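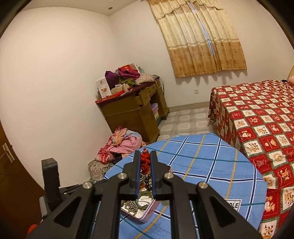

Handheld gripper, fingers not closing even

Started by midport_kh

midport_kh
ok so hand unit no 13, two parallel fingers, black linkage with the silver caps on the pivots. left finger gets to the middle before the right one does. Not by a lot but you feel it on small stuff, beads especially. picks up a necklace strand and it rolls out. Blue inner edges look fine to me, wiped them twice. Anyone had this??

Trornus_bench
pivot. check for play at the caps first. hold the body, wiggle each finger tip side to side, compare. If one side moves more theres your answer

clalham913
Disagree, I'd do zero position before touching any hardware. Close it, power off, power on, let it home. Half the "bad pivot" units on our shelf just homed with something stuck between the fingers.

Trornus_bench
homing wont make one finger arrive early. both run off the same drive on ours. if left and right dont match its mechanical, end of story

clalham913
Unless a finger was put back on one tooth over. Seen it. Somebody swaps fingers in a hurry, looks fine open, off center when closed.

midport_kh
hm. fingers were swapped in May, not by me. Will look

sbwang
Su-bin Wang here, I do the hand units at Hà. Order I go in:
power off, battery out
open by hand all the way, look at both sides, linkage arms should mirror each other
close slow on a strip of paper, see which side grabs
THEN play at the pivots
do not crank down the pivot screws to fix play. arms bind and you'll cook the motor

Trornus_bench
little bit of tightening is fine. quarter turn

sbwang
Quarter turn is how I got three dead ones in a box. Replace the bushing.

Trornus_bench
your bushings must be better than ours lol, we wait weeks

midport_kh
update. paper strip test, left grabs first every time. play is same both sides. pulled the cover and yep left arm is one tooth off. clalham913 called it. Reseated, rehomed, 31 slow closes with no load, meets in the middle now

clalham913
Nice. Mark the teeth with paint pen before you close it up

midport_kh
already closed it. ugh

Khang Ông
same problem on ours, unit 753. which way did you rotate the arm, in or out? and did you have to take the finger off first or just lift the gear

midport_kh
out one tooth. Finger stays on, loosen the cap, lift the arm enough to clear and drop it back. watch the washer under there, mine went on the floor

Khang Ông
thx will try tonite

sbwang
Run the paper test again after a day of use. If it drifts its not the tooth.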